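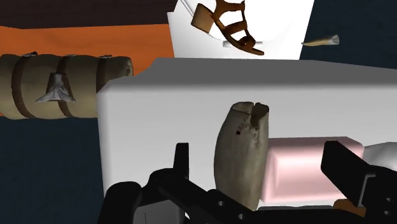 Soap is a substance used with water for washing and cleaning. In chemical terms it is a salt of a fatty acid, made by treating fats or oils with a strong alkali. Solid soap is most often sold in moulded or cut pieces known as bars, tablets or cakes. Liquid and soft soaps are made in much the same way but with a different alkali.

Composition

Hard soap is made with sodium hydroxide, also called caustic soda or lye. Potassium hydroxide gives a softer product that dissolves more easily and is used for liquid soaps, shaving creams and some floor cleaners. The fat may come from animals, as with tallow and lard, or from plants, as with olive, coconut and palm oil. Coconut oil gives a hard bar with plenty of lather. Olive oil gives a milder bar that lathers less and takes longer to harden.

The reaction between fat and alkali is called saponification. It produces soap and glycerol, commonly known as glycerine. In large factories the glycerine is usually removed and sold separately. Small makers tend to leave it in.

How soap cleans

Each soap molecule has one end that is attracted to water and another that is attracted to oil. When soap is worked into a greasy surface, the oil-loving ends gather round droplets of grease, leaving the water-loving ends facing outwards. The droplets can then be carried off in the rinsing water. In hard water, calcium and magnesium combine with the soap to form an insoluble scum, which reduces lather and leaves a film on baths and basins.

Manufacture

In the cold process, melted fats are mixed with a solution of lye and stirred until the mixture thickens. This point is known as trace. Scent and colour are generally added at this stage, and the mixture is poured into a mould. It is turned out once firm, cut and left to cure for several weeks while water evaporates. In the hot process the mixture is heated until saponification is complete, so the soap can be used sooner, although the texture is usually rougher.

Milled soap is made by drying the finished soap, mixing it with perfume and colouring, and passing it several times between rollers. It is then pressed out as a continuous bar, cut and stamped. Milling gives a smooth, dense tablet that wears down slowly. Most mass-produced toilet soap is made by a version of this method.

Small-scale production

The Gukora soap works at Lirngate, founded by Alcides Nogueira, makes hard soap by the cold process in batches of 200 bars. Its plain white bar is made from coconut and olive oils, and a pink bar is coloured with clay. Sarita Negi took over the works from Nogueira and added a laundry soap, sold under the name Trikano. The laundry soap contains no scent and is cured for 8 weeks.

Storage and use

Bar soap keeps best in a dry place with air moving round it. A dish with drainage holes or raised ridges stops the underside from turning soft between uses. Old bars may lose their scent or develop orange spots, a sign that leftover oils have begun to go rancid. Small remnants can be pressed on to a new bar, or grated and melted with a little water.

See also

Detergent
Glycerol
Lye
Tallow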